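Kerkodik Community Help > Shipping and Packing

Return postage charged at the higher band for a flat mailer

Posted by wastasness_parts

I send replacement power cables in die-cut cardboard mailers. The packed weight is 639 grams and the label was bought at that weight. Vivon adjusted 2 labels in January and billed the difference.

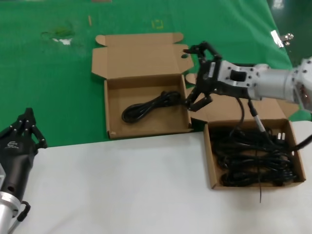
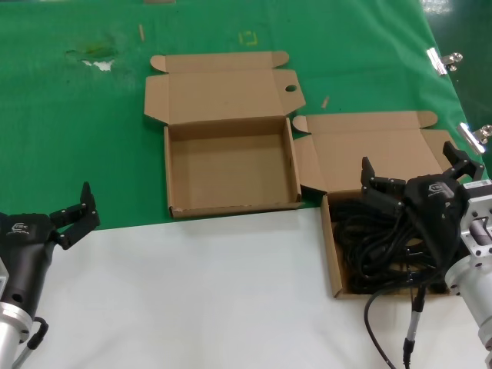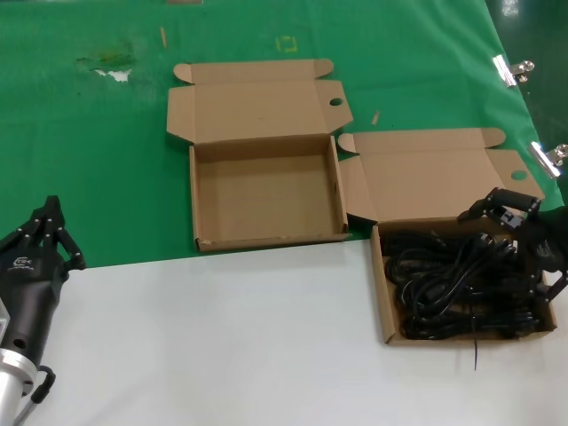 Does the carrier bill by actual weight or by box size when the two disagree?

seneviratne_k

Whichever is greater. Multiply length, width and height, divide by the divisor in your rate sheet, and compare the result with the scale weight. Measure the box closed and taped, at its widest points. A lid that bows upward adds to the height, and any fraction gets rounded up. Check the adjustment notice for the dimensions they recorded. If they differ from yours, file a dispute within 10 days with a photo of a ruler against each side.

flatpack17

same thing happened to me, I switched to padded envelopes

wastasness_parts

The notice lists a height one step above mine. Dispute filed. Envelopes are not an option for these because the plugs puncture them.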